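January 11, 2024. Sorting bench, Tilwood annexe.

Caroline's colour scheme has been in force since I got back, and I'm writing down my doubts while they're fresh, so that no one can say in July that I kept quiet.

The rule as she gave it to me: red is for things waiting to be looked at, yellow is for whatever is being worked on now, black is for finished and ready to go back to stores. Fine on paper. But Wekesa came in from the Drurnau job having been told black meant scrap, and I found a perfectly good mains lead in the bin because of it. Put it back. Told him. He said he'd go by the colours when two people agreed on them, and I can't fault that.

My other complaint is the baskets. We bought the perforated sort from Titotholm because they were cheap and the dust falls through. So do the small screws. Neema lined hers with card and says it cured the trouble. I tried the same and the card had slid up one side by lunch. Might be the wrong card. She used the stiff backing off a pad, mine was off a cereal box.

Stock book: it says 3,000 cable ties and 127 spare plugs. I don't believe either number. The 3,000 is what was ordered. I can't find any sign that someone opened the box and checked, and the plugs figure hasn't changed since July, though we've all been taking them. Asked Hortensia, who says the book is "broadly right". I've pencilled a question mark by both.

Layout as of this afternoon, red on the left, yellow in the middle, black on the right, at the back of the wooden top so there's working space in front. I'd wanted them down one side. Lost that argument.

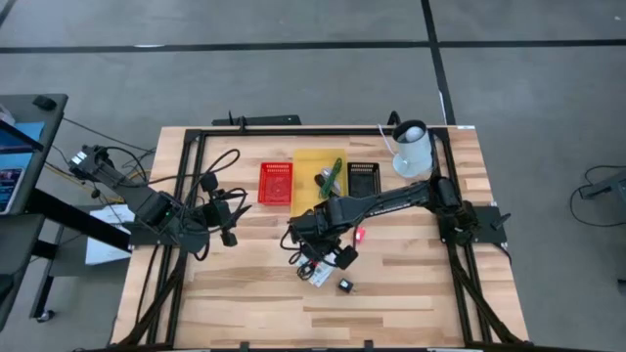
The green cable is coiled in the yellow tray, so by the rule someone is working on it. Who? Treasa says not her. Wekesa says not him. I suspect yellow is turning into "put down and forgotten", same as the old shelf did, and a see-through tray won't change that however much it cost.

The lamp I'll leave alone for now. I still think the back corner is a daft spot for it if you're reading small print at the front, but Neema likes it there and she does most of the reading.

To do:

- get the red/yellow/black rule written on one sheet, Caroline to sign it
- ask Neema which pad the card came from
- open the cable tie box
- green cable: find an owner or move it to red

Trying the scheme until the Sang order is out. I've said I'll stick to it and I will, but I'm keeping the old shelf labels in my drawer.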